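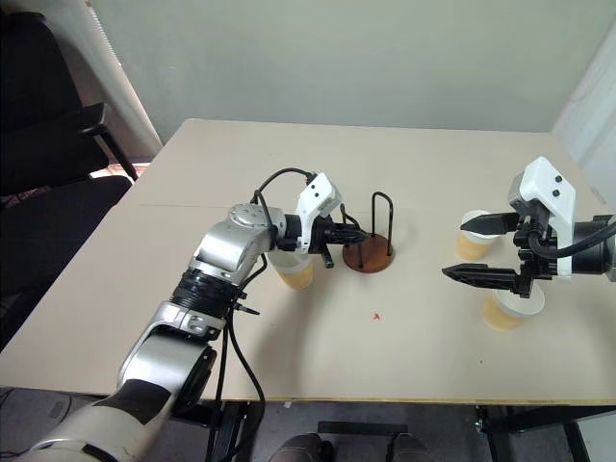
Parviz Jalali has been testing grippers at Kevomdale for most of the winter, and he would like to be finished by April. The company sells small two-arm cells to firms that handle tableware and glass, and it needs to settle on one gripper before the next build. The choice is between the Plivari, which it has used for years, and the Amero, a newer model with a longer stroke.

"On paper it was an easy decision," Jalali says. "The Amero opens wider and costs less to repair. Then we put cups in front of it."

The test task is putting cups on a wire rack. Jalali picked it after a customer complained about chipped rims. A cup has to be taken from the table, turned, and set over a wire without hitting its neighbor. Both arms work the same table, and the operator drives them by hand through a pair of leader arms. Every attempt is logged.

By last week the log held 3180 attempts. Jalali does not quote success rates from it yet. He says the early runs were spoiled by a loose bracket and he wants to take them out first. He is willing to talk about what goes wrong.

"With the Plivari, most of the failures are slips. The cup turns a little in the fingers and you come down on the wire crooked. With the Amero it's nearly always the approach. You open the fingers far enough to be safe around the cup, and now the tip is where you wanted to put the other arm."

He has tried narrow fingertips on both models. They reach between the wires of a rack more easily, but they give less contact on a curved wall. A softer pad helped with grip and wore through in 22 days.

Cables have taken up more of his time than he planned. A loop that is too short pulls on the wrist at full rotation, and one that is too long catches on things. "I've rerouted them four times. I don't think I'm done."

The controller was changed in January. The old one, from Rostami, added a delay that operators noticed when closing on thin objects. Jalali measured it at up to two control cycles. With the new one, people stopped squeezing early to make up for it.

Asked which gripper he would buy today, he takes a while to answer.

"For cups, the Plivari with the narrow tips. For plates I'd want the Amero. Sales would like one answer, and I've told them they can have it when the plates are done."

The plate tests start next week, on the same table.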